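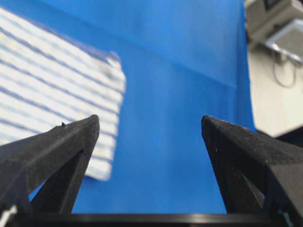
Arena Systems Support
Ticket log: Scoreboard and game clock, Zosville Fieldhouse
Status: Resolved, under observation
Priority: High
Print this ticket | E-mail this ticket

Reported issue
The home score on the main board fell behind the scorer's table during the second half of the women's basketball game. The table console read 93 while the board continued to show 91. The game clock and shot clocks were not affected. The officials confirmed the score from the written book and play resumed.

Initial response, 7:40 p.m.
Support advised the table crew to leave the Vomolano console powered on and to resend the score manually. The board updated on the second attempt. The crew was asked to keep the written book as the official record for the remainder of the game.

Investigation
The console log showed over 200 score messages sent during the game. Several had no reply from the board. The same test was run the next morning with the Zanetti receiver connected by a short cable, and all 100 test messages were answered. The fault was therefore placed in the wireless link between the table and the receiver.

The receiver had been moved behind the north bleachers in February. When the bleachers were fully extended, the signal dropped. When they were closed, it returned to normal.

Action taken
1. Receiver returned to its former bracket above the north tunnel.
2. Console channel changed from automatic to fixed.
3. Score test repeated with bleachers extended: 600 messages sent, 600 answered.

Instructions to the venue
Table crews are to complete a full score and foul test before doors open. The bleachers must be extended during this test. This ticket will remain under observation for the next two home games.

Comments
Table crew: Both overtime periods last night ran without a problem.
Visiting statistician: Does this apply to the Vonico boards in the practice gym?
Support desk: It does not. Those boards are wired.

Contact the support desk | Copyright Arena Systems Support | Back to top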